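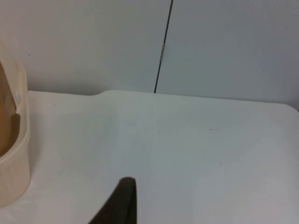
The kitchen door is the whole show, Yaneth Agudelo told a packed hall on Saturday, and anyone writing new scenes for Dawber had better know which way it swings. The remark got the loudest cheer of the afternoon, and for good reason: Dawber is coming back!

Gratura has confirmed that the much-loved sitcom about a family-run guest house will return for a run of 3 new specials, made by Drudico and filmed, like the original, in the seaside town of Warnallow. The news was given out at the annual fan weekend, in front of 500 people who had mostly come for a quiz and a screening of the one with the wedding cake.

For those who missed it first time round (and there is still time, all 169 episodes are on Gratura), Dawber follows Maureen Dawber, her two grown-up sons and a changing line of guests who book in for a night and stay for a series. Very little happens in it. Somebody loses a key, somebody else has told the vicar there's a sea view, and by the end of half an hour the whole house is standing on the landing in dressing gowns. It was never the most talked-about comedy of its day, but it has been repeated so often that people who weren't born when it began can recite the breakfast order from the first series.

The specials pick up the story years later, with Maureen's younger son Clive now running the place and Maureen herself supposedly retired to the annexe. Supposedly, we say, as the short scene read out on Saturday had her back behind the reception desk by the second page, telling a couple from Leeds that the shower is "temperamental but loyal".

Writers on the new episodes have promised to tackle some of the questions viewers have been asking for years. How does a guest house with seven bedrooms put up eleven guests in the Easter episode? Where did Clive's wife go between the fourth and fifth series, and why did she come back with a different surname? And then there is the door.

If you have never noticed the door, you will now. In the early episodes the kitchen at Dawber's opens inwards, so that Maureen can back through it with a tray. From the third series onwards it opens outwards, straight into the hall, and it goes on to hit a great many people. The vicar gets it twice. The health inspector gets it in the face, in what is still one of the best entrances in any British comedy. No character ever mentions that it has changed.

Fans have been arguing over this for as long as there have been fans, and the organisers of the weekend asked members to vote on it. A total of 1,323 took part. The most popular theory was that Clive rehung the door himself, badly, during the week his mother was in hospital. Another camp says there are two kitchens, and they were well represented in the hall, some of them in aprons to prove the point. A small and very cheerful group holds that the early episodes are Maureen's own version of events, told to guests over dinner, and that in her telling she never once got hit by her own door. It's a lovely idea and it does explain the hair.

Agudelo's own view is that the change was made for the cameras and nothing else, but that it turned out to be the making of the programme. Before it, she argued, the jokes came in with the tray. After it, you were watching the door the whole time, even in the quiet scenes, even when Maureen was on the telephone to her sister and looked close to tears. She would like the specials to leave it exactly where it was and never explain it at all.

Not everyone agreed. One man near the front said he'd waited half his life for an answer and he'd take any answer going. Another voice wanted a flashback, with Clive and a screwdriver, and got a round of applause for it.

Drudico would not be drawn on which way the writers have gone, though a spokesman did say that the set was being rebuilt from the old plans and that the plans "contradict each other in several places, which we've decided to enjoy". The hall, stairs and landing are going up again in full. The dining room will have the same wallpaper, or as close to it as can be printed, after a roll of the original was found to have faded to a colour that nobody on the team could agree on.

The outside of the guest house is a real building on the front at Warnallow, and that will be used again too. It has had a porch added, so expect at least one joke about the porch. Filming in the town begins in November, when the promenade is quiet and the light goes early, and that will suit a show that always looked its best with the lamps on and rain against the window. Two of the three stories are set out of season. The other is a Christmas one, and the script for it is said to feature the return of the inflatable camel.

People in Warnallow seem every bit as pleased. The café by the bandstand has put its Dawber breakfast back on the menu (no tomatoes, Maureen doesn't hold with them) and the walking tour, which used to run only in the summer holidays, has added extra dates. It takes in the guest house, the bus stop where Clive proposes, and the phone box that was only ever there for one episode and which the town liked so much it asked to keep.

Back at the fan weekend, the screening ran late, with so many questions about the new episodes that the quiz had to be squeezed into the gap before supper. The wedding cake episode went down as well as it ever does. It is a marvellous piece of farce, with a cake that has to travel from the annexe to the dining room without being seen by the bride, her mother or the dog, and people who must have watched it dozens of times were still gripping the seat in front when it reached the bottom of the stairs. When the kitchen door started to move, the whole room shouted.

The theme tune is staying as well. It will be re-recorded with the same clarinet part and the same little stumble before the last bar, a mistake on the original session that was left in and has been whistled wrongly, or rightly, by viewers ever since. There was talk at one stage of a new arrangement with strings. The groan that met this on Saturday can probably be taken as the audience's final word on strings.

Casting for the new guests is under way, and Drudico says there will be parts for several of the old ones. The retired colonel in room four is back. So is the woman who only ever asks about parking. Room six, never once shown with its door open in the whole of the original run, will be opened in the second special, and the writers have asked fans to send in their guesses about what's inside. Entries go to the fan club's usual address, and the best will be read out at next year's weekend in Warnallow.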